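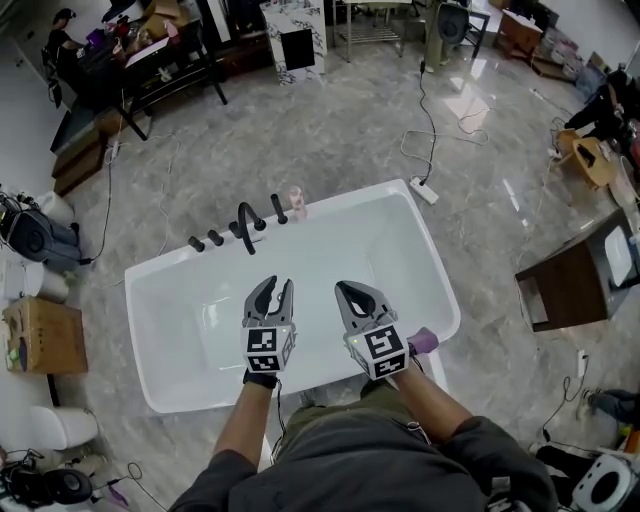

3.2 Household survey and fixture metering

Households were recruited in two districts, Cillberg and Grasska, which draw on the same treatment plant but differ in the age of their housing. Cillberg was built up mostly before the change in the plumbing code, and many of its bathrooms still have the original supply lines. Grasska is newer and has a larger share of bathrooms with freestanding tubs and deck-mounted faucets. A letter was sent to 3069 addresses taken from the billing register. Of the households that replied, 189 met the conditions for metering: a single hot water source, a bathtub in working order, and no planned renovation during the study period.

Fig. 3. Freestanding bathtub with a rectangular basin, black gooseneck spout and separate cylindrical handles on the rim.

Each metered household received a pair of inline flow sensors, one on the hot supply and one on the cold, fitted upstream of the tub faucet. Flow and temperature were logged whenever the flow passed the sensor's lower threshold. Draws separated by short pauses were merged into one event using the rule given in Section 2.4. Where the tub and a hand shower shared a supply line, the two could not be told apart from flow alone, and the household was asked to mark shower use on a paper sheet. Sheets with gaps were handled as missing data and were not filled in by inference.

Basin volume was not taken from manufacturers' figures. Stated capacities are usually given to the overflow, and the overflow is seldom reached in ordinary use. Instead, a fill curve was made for each tub by running a known volume through the sensors and reading the water depth at fixed steps. For basins with near-vertical walls the curve is close to linear above the floor radius. For sloped basins a second-order fit was needed. Residual error was largest in the first few steps, where a small change in depth covers a large change in surface area.

3.3 Event classification

Logged draws were sorted into full baths, partial fills and incidental use. Incidental use covers rinsing, cleaning, filling buckets and similar draws. The cutoffs between classes were set on a training subset and then applied to the rest without adjustment. Two readers, Nhàn Lâm and Rodrigo Barrios, also classified a random subset of 3000 events by hand, working only from the flow traces and without access to the household sheets. Disagreements were settled by a third reader, Malou Arnardóttir.

Most disagreements concerned partial fills topped up with hot water after a long pause. The automatic rule treats such a top-up as a separate event if the pause exceeds the merge window, while both readers tended to attach it to the earlier fill. We kept the automatic rule so that results could be compared with the earlier work by Toft and Þórarinsdóttir, but the effect on the count of incidental draws should be kept in mind when reading Table 5.

3.4 Seasonal coverage

Metering ran through the winter and spring and was stopped before August, when the supply pressure in Grasska is lowered for maintenance at the Kragh pumping station. Summer bathing is therefore not represented. Billing data suggest that total household demand rises in summer in both districts, but garden watering is not metered separately, and the indoor share cannot be recovered from the bills. Annual figures in Section 4 are given for the metered months only and have not been scaled up.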